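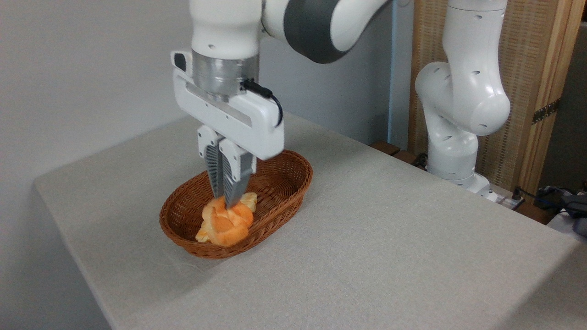
I've been through a fair few bread baskets. The plastic diner ones crack, the wire ones drop crumbs all over the table, and the lovely linen-lined one I got as a present went through the wash once and came out the size of a soap dish. So when I saw the Winthorpe oval on the Skandeck site in March I ordered it more or less on the spot, then felt a bit silly paying 30 dollars for something to put rolls in.

Well, I've used it nearly every weekend since and I'm very fond of it!

It's woven wicker in a warm reddish brown, much nicer than the yellowy cane you see everywhere, and the rim is low and flares out a little. I didn't think I'd care about the rim but I do. You can get your hand in from any side without knocking your knuckles, and people at the far end of the table can see what's left before they ask for it to be passed down. It sits nicely against a plain light grey cloth too. I tried it on my patterned one and it got a bit lost.

The weave is tight, so you don't get much of a crumb trail. Flaky things are the real test in our house, and croissants are about as messy as breakfast gets. Most of the flakes stay put in the bottom. You do then have to get them out of the bottom, and for that I take it to the back step, turn it over and give it a good thump. A dry pastry brush gets the rest.

Size is where I'd ask you to stop and think. It's a small-gathering basket. I can fit two big croissants side by side with a bit of overlap, or a decent heap of dinner rolls, but a whole sourdough loaf is out of the question unless you slice it first. If you regularly feed a crowd you'd want a pair, or the long one from Wudwood that my sister has (hers takes a baguette cut in half, very handy, though the sides are so tall you end up fishing around in it).

A few grumbles. There was a sharp end poking out underneath when it arrived, and it pulled a thread in my good tablecloth before I noticed. I snipped it with nail scissors and ran a bit of fine sandpaper over the spot, and it's been fine. Run your hand around the base before you put it on anything you love. It also had a smell for the first 10 days, sort of like a garden shed. Not awful, but I kept it on the windowsill until it cleared. And there's no liner included, which seems stingy at the price. I use a folded tea towel when the bread is buttery and nothing at all when it isn't.

Cleaning is a damp cloth and then air drying, well away from the heater. I wouldn't soak it. I had a Boateng fruit basket years ago that I left in the sink overnight and it never got its shape back — entirely my own fault, but I still miss it.

Between breakfasts mine lives on the sideboard and collects everyone's keys and sunnies, so it's earning its keep. I'd buy it again, and I'm eyeing off the round one for mandarins if it ever comes back in stock.

Four stars, with the missing one for my tablecloth.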